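Room Service, the Slow and Careful Kind

Many of you wrote in after the May issue asking whether we'd ever get our hands on the Ravarel arm kit from Skillalia, and I'm so pleased to say we have! We've been trying it on hotel bedroom chores in Vanport, and it has been a lovely (if rather long) couple of weeks. The hardest job on our list was the nightstand drawer, where the arm has to reach down past the rim of a round tabletop, mind the telephone, and pick among a remote control and other small things.
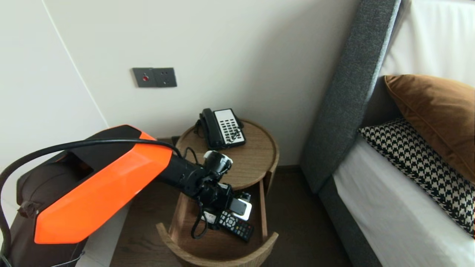

What you get for your money

The trial package is $1,841 and covers 60 days, with setup help by phone and a padded cover for the arm. Extending it costs another $681, and I do think they could be kinder about that. Haruto Ueda walked us through the first evening and was patience itself, even when I asked him to repeat the wrist calibration (twice, I'm afraid). We logged 200 drawer attempts, and I'll print the full tally next time, along with your letters. Do keep sending them, especially if you've tried the kit in a guest room of your own!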